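Workshop notebook – tray and box station

January 2019

Last updated: January 2019

Back on the packing table today after the break. Writing this up while I still remember it, partly for whoever takes the afternoon and partly because the last three entries in this book are all of the "went well, see log" sort and I don't think they're much use.

First, the order itself. Munero still want lined boxes laid out between the two trays, two rows of two, liner corners standing up over the walls. They have not changed the spec since July. What has changed is that the planning sheet from Leone now has the table down as "unattended from week six". I would like to know who wrote that and whether they have stood at it.

Things I did this morning, in order:

Wiped the table and both trays. The shine on the trays is still a nuisance. With the overhead lights on you get long white streaks across the bottom, and they shift when a tray shifts. I asked before Christmas whether we could have matt ones. Answer was that the customer uses shiny ones, so we use shiny ones. Fair enough, but then put it on the list of things that cost time, because at present it's on no list at all.

Folded boxes. By hand, as ever. Lined them. By hand, as ever. Four sheets to a box, and the sheets stick together in the packet, so you're forever licking your thumb and then remembering you mustn't. Glove on, glove off. None of this appears in the time per cycle that gets sent upstairs. The clock starts when the arms move. If you started it when a person picks up a flat piece of card you would get a very different figure, and I have suggested this twice.

Ran the first set with the Likomard settings. Left side fine. Right side came down too near the handle cut-out, so I stopped it and moved the start point back by 2 mm. Ran again, fine. Ran again, fine. Ran again, touched a liner and dragged the corner over. Stopped. A person would have felt that and eased off without noticing they'd done it.

Running total on the counter at the mid-morning break was 2,201. The target on the wall for the month is 2,000, so there will be a cheerful message about that by Friday. I want it noted that the counter goes up on every completed move, including the ones where somebody has to straighten the liner afterwards. I straightened a fair few. I didn't keep a tally, and perhaps I should, but then that's one more job that belongs to nobody's sheet.

What has changed for us. I've been asked to put something down on this for the Damance review, so I'll try it out here first.

The old job was packing. You stood, you packed, you talked to the person across from you, your shoulders hurt by three. The new job is setting up, watching, stopping, correcting, and setting up again. My shoulders are better, I'll give it that. My eyes are worse and I go home more tired in the head. You can't chat properly because half of you is always waiting for the thing to do something daft. People who were quick with their hands, and known for it, are now no better at the job than anyone else, and I think that stings more than they let on. One or two who never liked packing have taken to it very well. So it isn't all one way.

But the claim on the slide was that it would "free up staff". I can't find the freed-up staff. We used to have two on this table.

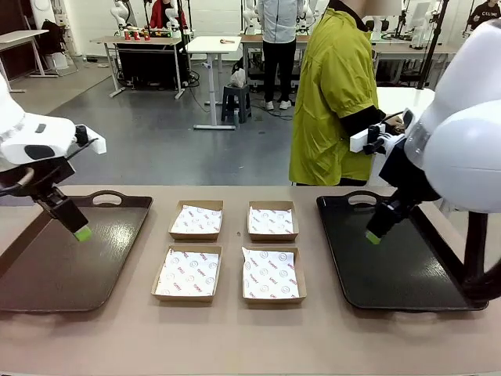
We still have two most mornings, once you count whoever gets called over when it needs a nudge. The difference is that the second one is now borrowed from another bench, so the cost turns up in somebody else's hours. On paper that's a saving. I said so at the Monday meeting and was told it was a "transition effect". It was a transition effect in July as well.

Training is the other thing. New starters used to be useful by the second day. Now they need to be shown the controls, the stop, the restart order, what to check before a restart, and then all the hand work on top, and the written guide covers the first two of those. The rest is passed along by mouth, with everyone's own version. I've seen the restart done in a different order by every person I've watched. Mine is taped inside the back cover of this book. It may not be right, but it's the same each time.

Afternoon. Swapped the trays end for end to see if the glare mattered less. It made no difference on the left. On the right I had fewer stops, but I'd also slowed it down by then, so I can't say which did it. Shouldn't have changed both at once. Tomorrow: put the speed back up, leave the trays as they are, and see.

To do
– Ask again about matt trays.
– Find out who at Leone wrote "unattended".
– Order liners. The open packet is nearly done and the spare one has got damp at one end.
– Start a tally of straightened liners, on paper, by the stop button. Whoever is on, please just put a stroke. Don't tidy it up for me.
– Right side start point is still at the new setting. If you put it back, write it in here.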